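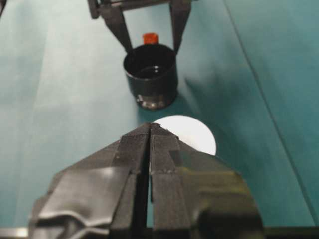
The backlash in the left elbow is fixed. It took three evenings and one ruined gear, and I am writing down what I did while I still have the notes. The job I use to check both arms is carrying a cup to a white disc on the bench, with one gripper over the cup and the other close by on the disc side. The cup is black and glossy with dark liquid in it, on a teal tabletop, and every one of those choices is bad for the vision code. I keep it that way. If the arms can manage a shiny dark rim with reflections in it, the rest of the kitchen stuff is easy.

Background for anyone who missed the earlier posts: the build is two small arms on one bench in the shared workshop, driven by a single controller board that I have been calling Niltance since the first schematic. The elbow joints use a printed housing around a Plomance gearbox. The gearbox is fine. The housing was the problem, and I should have measured it in the spring.

The symptom was a small dead zone on reversal. Command the elbow up, then down, and the first bit of motor travel did nothing at the wrist. With an empty gripper you would not notice. With a full cup the load pushes the joint to one side of the slack, and when the shoulder decelerates it falls through to the other side. The liquid then does what liquid does.

I put a dial indicator on the forearm and ran the joint back and forth by hand. The forearm moved nearly 2 mm before the motor shaft turned at all. I first blamed the set screw on the output hub, because it is always the set screw. It was tight. I took it out, cleaned it, put thread locker on it anyway, and measured the same number again.

Next I pulled the gearbox and clamped it in the vise by itself. Almost no play. That left the housing. The bearing seat had worn oval, with the long axis in the direction of the load. I had printed it with the layer lines running across the seat, and the outer race had been polishing them flat for months.

The new housing is printed on end so the layers wrap around the seat, with 12 screws holding the cap where there used to be eight. I also added a thin aluminum sleeve, pressed in and glued. The ruined gear was my own doing. I pressed the sleeve with the gearbox still in place and chipped a tooth on the first stage. Oksanen, the surplus place across the river, had a replacement in a drawer. Do not press anything with the gearbox installed.

After reassembly the indicator barely moves. I left the control gains alone for the first test so that I would only be changing one thing. Then I brought the elbow proportional gain back up to where it was before I started detuning it to hide the slack. There is no buzz at rest. There is still a faint one when the arm is stretched all the way out, which I suspect is the shoulder bracket flexing.

The logger now records joint error on every move instead of only on faults. I have 481 moves saved so far. The left elbow error is flat across the whole set, and the right elbow has started to show the same small step on reversal that the left one had. The right housing came off the same printer in the same orientation, so that one is next. The sleeve stock is already cut.

Two open items. The cable to the left wrist still rubs on the new cap at full flexion, and the Mondeck supply drops a little when both shoulders accelerate together. I can stagger the starts in software, but I would rather put a bigger capacitor near the board and stop thinking about it. The housing files will go up once I have taken the extra clearance out of the cable slot.

Posted 12/15/23

This site uses cookies to remember your settings and count visits. By continuing to browse you agree to our use of cookies. Accept | Manage preferences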